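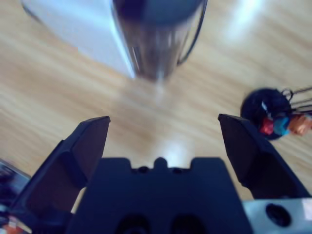

The light wood table in the sorting room, partway through the November clear-out.

Small Items Clear-Out Continues at Gratport

The long table in the Gratport sorting room has been in use most afternoons this month as members work through the small items left over from the summer sale. The back shelves held 81 boxes when the work began. Most had no label, and several had been packed in a hurry when the Clorneck storage unit was given up.

Rasmus Luik, who is running the clear-out, has asked that everything be handled on the table and kept off the floor. Last year a number of lids and caps went missing under the shelving and the bottles they belonged to could not be sold.

Bottles and canisters should be set upright toward the back of the table. Check for a lid before anything else. If there is one, keep it with its bottle, and if there isn't, look through the loose parts tray first. A bottle with no lid can still go to the Trekport shop, which takes them as vases and utensil holders. Dented ones are fine. Anything with a strong smell inside should be left open overnight and looked at again the next day.

White boxes are for finished sets only. Please write the contents on the short end in pencil, so the box can be used again. We have 200 flat boxes in the hall closet and would like them to last through spring.

Round pieces and small colored parts are the slow part of the job. Many belong to games, desk sets or kitchen sets that were split between boxes during the move. Keep them together on the right-hand side of the table until the whole box has been emptied – it is much easier to match a piece when the rest of the box is out. Parts with thin wire or metal ends go in the tray with the raised sides. They catch on cloth and on each other, and two people have already scratched their hands reaching into a bag.

The tabletop marks easily. Put a towel down under anything heavy, and wipe up smears with a damp cloth only. The spray cleaner under the sink is meant for the counters and leaves the wood cloudy.

So far 125 items have been matched and boxed, and almost all of the kitchenware is done. The Chevalier boxes are next. They hold mainly office supplies and a few lamps, and the lamps should be set aside until their cords have been checked.

The room is open from 2 p.m. until the building closes. Bring an apron if you have one. Pencils, towels and tape are in the top drawer by the door – please put the tape back when you leave.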